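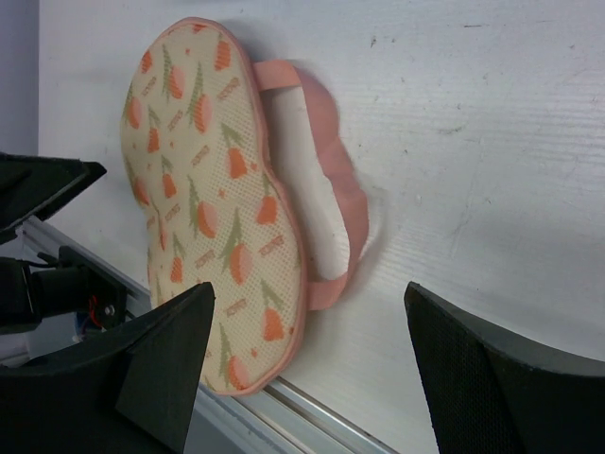 A padded eye mask on the worktable at Clilthorpe, between the fingers of the gripper.

Opinion
Those who teach robots deserve to be named
By Fouzia Talpur
November 20, 2021
3 comments | 50 shares

The Gronport laboratory at Clilthorpe has published its account of the Bogdan project, in which operators guided a robot by remote control through the handling of soft household goods. The account lists 900 demonstrations. It names the authors, the funding body and the maker of the motors. It does not name the operators.

This is common practice, and I believe it should end. A sleep mask with a loose elastic strap is an awkward object. It can stand on its edge or lie flat, and the strap may offer a better hold than the padding, or a worse one. An operator must choose, and the machine is then trained on that choice. Petrică Matei, who supervised the sessions, told me that he could often tell from the recordings alone which of his colleagues had been at the controls. One approached slowly and from the side. Another closed the fingers early and corrected afterwards.

Such habits pass into the finished system. Where they serve it well, credit is due. Where they do not, those who later rely on the system should be able to ask how the work was taught, and by people with what training. Of the recordings, 248 were set aside before training began, and the account gives no grounds for their removal.

Laboratories may object that operators prefer privacy. They should be asked, and any who decline may be listed by number. The Pliminlow group adopted this rule in April and its reports have grown by a single page.

Related
Who checks the remote operator?
Pliminlow reports: what changed in April
Letters: soft goods and hard lessons

We use cookies to improve your visit. Accept | Manage settings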